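Old Dell tower, worth a CPU swap or straight to e-waste?
Clekedby Tinkerers Board > Desktops > Repairs and upgrades

solomiia_y
I'm not convinced by the advice going round that any office Dell is "one cheap processor away" from being useful. Zomberg want 13 dollars for the used CPU, fine, but then there's paste, memory, a drive, and my Sunday. Has anyone got numbers that aren't from the bloke selling the parts?

tcampos
PassMark went from 2454 to 3589 on mine. Same memory, same drive.

solomiia_y
On paper. Did it feel any quicker?

tcampos
Opening spreadsheets, no. Photo exports, yes. Pics of the tower on its side with the panel off. The middle one has the socket empty and the bracket open. 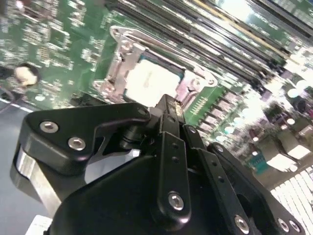
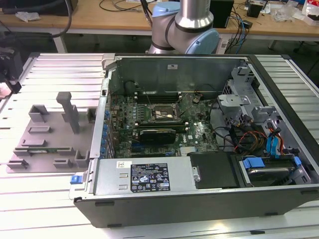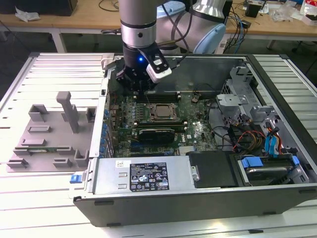

Clekedby Tinkerers Board, page 2 of 4

maite.m
Nice clear look at the socket, but I'd still say don't bother. The power supply is the limit in these Dells. People drop in a hungrier chip, then a graphics card, and wonder why it shuts off.

tcampos
Read the label on the supply and add it up before you buy. Mine had headroom. Yours might not.

maite.m
Labels are optimistic. I've binned two from Cordero's clearance pile that never got near their rating.

Inma_Manzano
Two supplies off a clearance pile isn't much of a sample, Maite.
Solomiia, check the BIOS version first. If the board doesn't know the chip you'll get beeps and a blank screen, and you'll blame the seller. And change the coin cell while the panel's off, they're a couple of bucks.

solomiia_y
So that's a BIOS update as well. This cheap upgrade keeps growing.

puri_b
I did one for my neighbour in February and wouldn't again. The blue plastic drive rails are the best thing about those cases. Everything else is a fight, especially getting the cables to lie flat near the drive cage.

Inma_Manzano
Cable ties, Puri.

puri_b
Used them. Still a fight.

maite.m
Claltham tip shop had a newer tower last week for less than all this would cost. Just saying.

solomiia_y
Did it have a drive in it?

maite.m
No. Didn't have a power cord either.

solomiia_y
Right. I'll look up the BIOS tonight and leave my wallet where it is.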